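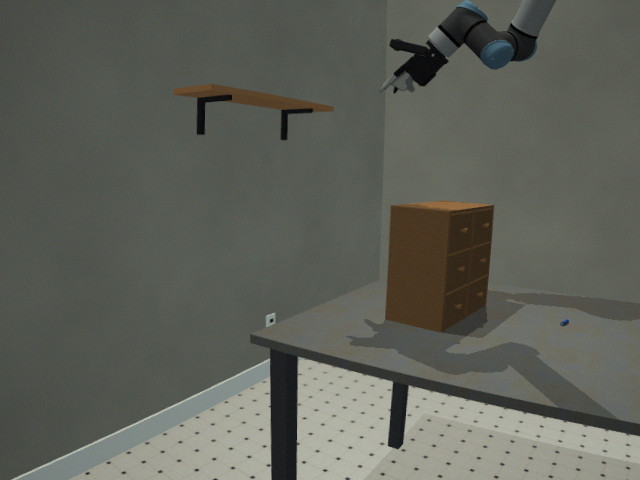
4.2 What the staff changed once they could rehearse

The most striking change at Brincombe came well before any arm was moved on to the stores floor. Stores work there had always been learned by standing next to somebody and copying them, and the knowledge lived in people's hands: which drawer sticks, how far to pull it, where to put down the thing you have just taken out. With the simulator, all of this had to be said out loud. The drawer task in Figure 1 is a good case. The gripper is empty and well above the table, the drawers are all shut, and a small blue item lies on the tabletop away from the chest. To the engineers at Leteo this was simply a start position. The stores staff saw a question in it straight away: does the loose item get put away first, or does the drawer get opened first and the item fetched after? Both ways turned out to be in use on the same shift, and people who had worked side by side for years had never compared notes.

Print this page | E-mail this page

We followed 25 members of staff across two sites, Brincombe and the smaller Bollenthorpe store, and interviewed each of them twice. They also kept short work diaries, which gave us 657 entries. We had expected the diaries to be mostly about worry over jobs. That worry is there, and we return to it in section 5, but a surprising share of the entries are about teaching. People wrote down what they had explained to the engineers that day, what had been misunderstood, and (often with real pleasure) what they had been asked to explain again. One storekeeper wrote: "Spent an hour on how to shut a drawer. Best hour this week."

The simulator sessions were held in the training room, with the rehearsal on a large screen and anyone free to call a halt. Halts were common. At first they came almost entirely from the engineers, who wanted to fix a setting or start over. By the second round of sessions the stores staff were calling most of them, and their reasons were of a different kind. They stopped the run when the arm was about to do something a sensible person wouldn't do in a busy aisle.

Views from near the gripper caused the liveliest talk of all. The black body of the tool hides a good deal of what lies below it, and several people said that they had never thought about how much of a job is done without seeing it. A storekeeper at Bollenthorpe remarked that she finds the back of a drawer by feel and would be lost if made to look for it. This led to a new column on the task sheets, headed "by eye or by touch", which the staff filled in themselves and which the engineers now ask for at the start of any new task.

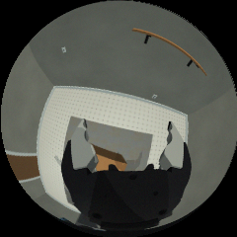
4.3 New duties, and who takes them up

Two duties appeared that weren't in anybody's job description. The first we call task writing: setting out a job in steps small enough for the arm to follow, with notes on what can go wrong. The second is run watching, sitting with a rehearsal and deciding whether it should count as good. Neither needs any programming, and we were delighted by how quickly people took to them. The best task writers were quite often those who described themselves as poor with computers. They were used to training new starters, and a task sheet is not so far from a first-day talk.

Take-up was uneven all the same. At Brincombe, task writing was shared round by rota and most of the team tried it. At Bollenthorpe it settled on a few people on the early shift, mainly as the training room was free only in the mornings. Late-shift staff told us that they were being handed sheets written by others and had no easy way to change them.

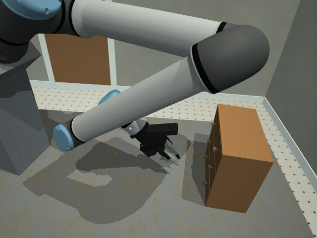 The Magyar job grading scheme, which both stores use, has no line for either duty. Managers were open about this and in January agreed to treat run watching as training time, so that it is at least paid at the right rate. Task writing is still unpaid extra thinking done between deliveries. We would love to see that put right, since the sheets are now among the most useful documents either store has, arm or no arm. New starters have begun asking for copies.

Last updated: 17 November 2018

Comments

stores_lifer: The "by eye or by touch" column is brilliant. Pinching that for our induction pack.

Packing Bay 4: Late shift gets missed out again. Were any of the interviews done after 6pm?

M.: Is the task sheet template going to be in the appendix? I couldn't find it.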